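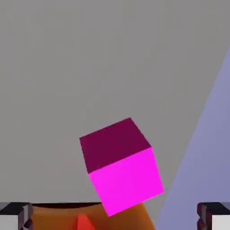 According to Athina Zacharopoulos, the first question from every customer is how long an operator must practice before the recordings are good enough to teach a robot. Her answer used to be several weeks. With the new release of Nasela, the teaching software from Greven, she would now say one afternoon, if the operator is patient and the task is a short one.

Greven announces that Nasela 2 is available from May to all present license holders and to new customers. The software lets a person show a task to a robot arm by remote control, first in simulation and later on the real cell. The operator moves a hand controller, the simulated gripper follows, and each attempt is saved as one demonstration. Colored blocks and simple solids are used for the first lessons, so that a new operator can learn to judge distance before working with the parts of the customer.

The view from the wrist has been the most requested change. In the earlier version the operator had to work with a fixed view from the side, and many of them told us that they lost the object in the last centimeters before the grasp. In Nasela 2 the wrist view can be used alone or together with the side view, and the choice is stored with the demonstration.

During the preparation of the release, operators at our test site in Brelach recorded 608 demonstrations of picking and placing. Of these, 318 were kept for training. The others were put aside for reasons such as a long pause, a second try at the grasp, or a collision with the table. The sorting was made by hand, and we have learned from it that the operators wish to mark a bad attempt themselves, immediately after it is finished. A button for this is now on the controller. The marked attempt is not deleted and can be opened again later.

Greven developed the force feedback in the controller together with Lytvynenko, who supplies the handle and its motors. When the gripper closes on an object in simulation, the handle gives a light resistance to the fingers of the operator. The strength can be set in the menu or switched off completely. We recommend to begin with the low setting.

For teaching by hand on the real arm, the procedure stays the same as before. The operator holds the arm near the wrist, presses the release switch and leads it through the movement. New is that demonstrations made by hand and demonstrations made by remote control can be collected in the same project. They are listed separately and can be trained together or one by one.

A training course for operators is offered in Brelach and also online. It takes roughly 40 minutes for the introduction, and after this each participant practices at his or her own speed. Customers with a valid service contract receive the update without additional cost. Projects from the first version can be opened in Nasela 2, but we ask customers to make a copy before, as a converted project cannot be opened again in the old version.

Requests for a demonstration license, and questions from the press, may be sent to the Greven office in Brelach through the contact form on our website.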